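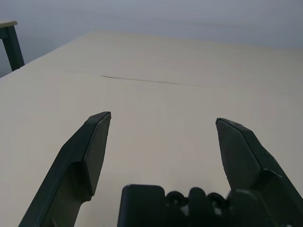

Issue 26, page 7

Gallery > Stationery > Desk tests

Pen cases on the beige table
Text by Rianne Dekker

The case is a slim white box with rounded corners and a hinged lid. It was opened on a plain tabletop – no mat, no tray.
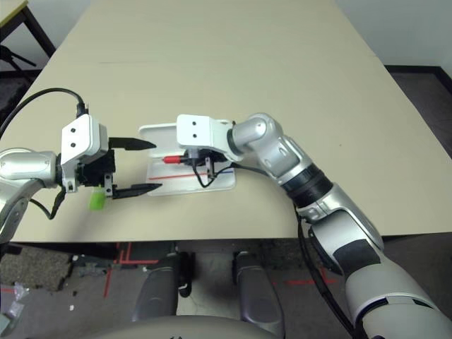
Red marker, cap to the left.

Dimensions and hinge notes are in the April list, under Forkero. 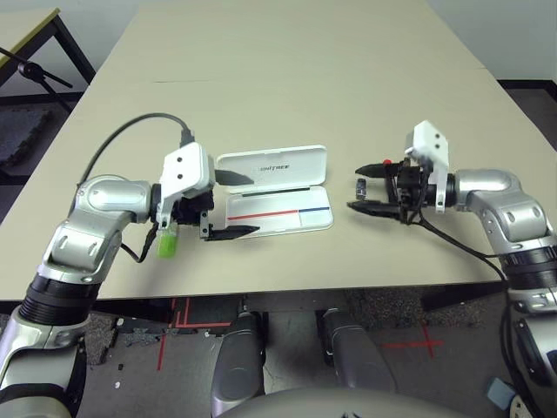
The lid has small dark lettering on its inner face and stays with the base when stored.
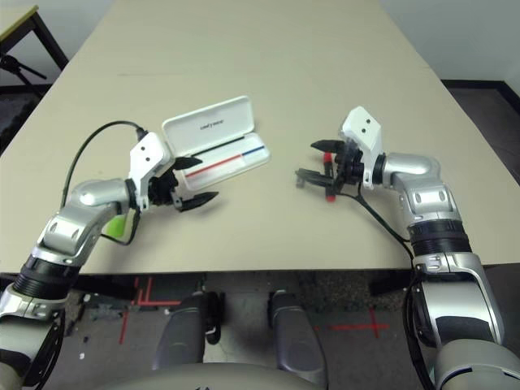
Open case, set at a diagonal.

112 shares – 3 comments

Related
Desk drawers at Dijkstra
Marker caps compared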